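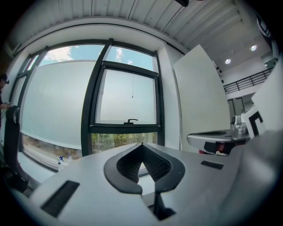
Watch companies have run out of colors, so now they are selling us texture. I have in front of me a press kit for the new Kovulen Trurkeck, and it uses the word "texture" or one of its relatives 11 times before it mentions what time the watch can tell. The dial is "deeply grained." The bezel is "knurled." The crown has a pattern of its own, different from the bezel's, and the strap has a third pattern that didn't get along with either of them. I have no quarrel with a rough surface. The two black faces inside that gray teardrop up top are covered in small raised dots, all the same, with a smooth matte rim left alone beside them, and I would buy a strap that looked like it. One rough thing, one smooth thing, and then somebody put down the pencil.

Putting down the pencil is a lost art in the watches I can afford. I should say what those are. I live in the part of the market that begins at 800 dollars, where you start expecting a decent bracelet, and ends at 2000, where my wife starts expecting an explanation. Down below, dials are printed flat and everybody is happy. Up above, a person with a loupe cuts a pattern by hand, and you pay for the loupe. In the middle we get a stamping press and a paragraph about the sea.

It is always the sea, or a glacier, or bark. The Trurkeck's dial is supposed to be a lava field at dusk. I have worn it for two weeks on loan and shown it to people without coaching them. Amado Lagman, who sold me my first mechanical watch and has been trying to buy it back ever since, guessed waffle. My sister said bathroom tile. Kenji Esposito looked at it for a long time, in good light, and asked whether it was supposed to do that.

Now, I could live with waffle. My complaint is that I can't read the thing. A watch dial is a small place and most of it was already spoken for. There are hour markers, a minute track, the name of the company, the depth nobody in the company expects you to visit, and lately a date window at four-thirty, where it can annoy both the four and the five. Then there are hands that have to be seen against all that. On a plain dial, polished hands look sharp. Over a lava field they vanish for the better part of the afternoon. I missed a dentist's appointment in this watch, though I admit I wasn't trying very hard to make it.

Subira Nyamweya, who repairs watches two streets from my office and has opinions she doesn't charge for, thinks I am being unfair. She says a flat dial shows every speck, and that a bit of grain hides the dust and the odd slip of a tool. A maker who grains the dial throws away fewer dials. I find that far more persuasive than the lava. If the brochure had said "textured so we can keep more of them," I would have written a kinder column.

She also pointed out that I own a Barajas with a linen dial and never shut up about it. Guilty. But the Barajas has a smooth case, a plain leather strap and a crown you could mistake for any other crown. You notice the linen when the sun catches it and forget about it the rest of the day, like good wallpaper or a quiet uncle. 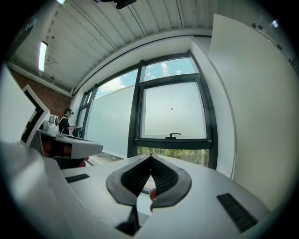 Black mesh against smooth dark gray, with a small bit of red showing in the gap.

Straps are where I lose my patience entirely. A rubber strap wants some pattern on the inside so it doesn't stick to you in July. Fine. The inside. What I keep being sent has the pattern on the outside, where it collects lint, sunscreen and, in one case, oatmeal. Wycliffe Odera keeps an old toothbrush in his desk for his Waltorov. He is a fifty-year-old man with a good job, and he is scrubbing a wristwatch at lunch. When I asked why he didn't just put it on a plain strap, he told me the lugs only take the factory one – and there you have the other great idea of the past few years, which I'll get to some month when my blood pressure is better.

I put some of this to Kipchumba Koech, who designed cases for years and now teaches other people to do it. He was polite. He said clients look at a drawing of a plain watch and see something unfinished, and that they will pay for one more detail before they will pay for a better hinge on the clasp. You can photograph a dial. You can't photograph a clasp that doesn't pinch. He once took a crosshatch off a bezel and was asked whether he was feeling well.

So the loaner goes back in its box, which is itself ribbed. It kept good time, as far as I could make out, and the bracelet was comfortable, and in fairness there were 53 comments under the announcement and most of them wanted one. Kovulen says a second dial is coming in December. It's going to be based on moss.

September 23, 2020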